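Unit 6: Automation and the Job Around It
Course handout, Fledamum program in workplace studies

When a sorting task is automated, the task seldom disappears whole. Part of it goes to the machine, and the rest returns to the staff as setup, checking, and handling of exceptions. Our case is the Piras parts line, which employed over 60 people on manual sorting. 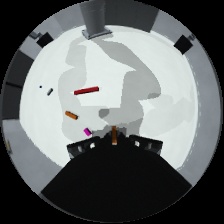 Job descriptions are usually the last thing to be rewritten. At Piras, sorters became cell attendants months before their pay grade changed. Attendants now plan layouts in simulation, where they must judge reach and spacing for pieces as different as a long red bar and a tiny dark blue one — a skill the old grade did not mention.

Read Clestier, chapter 4, before the seminar, and note who approves a layout.

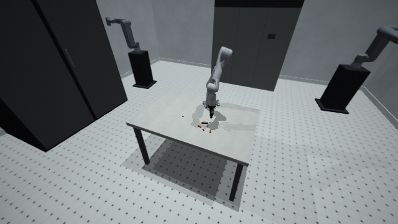

Figure 2. Simulated cell with the table arm at center and two further arms on black pedestals.

Written responses: 800 words, due in October.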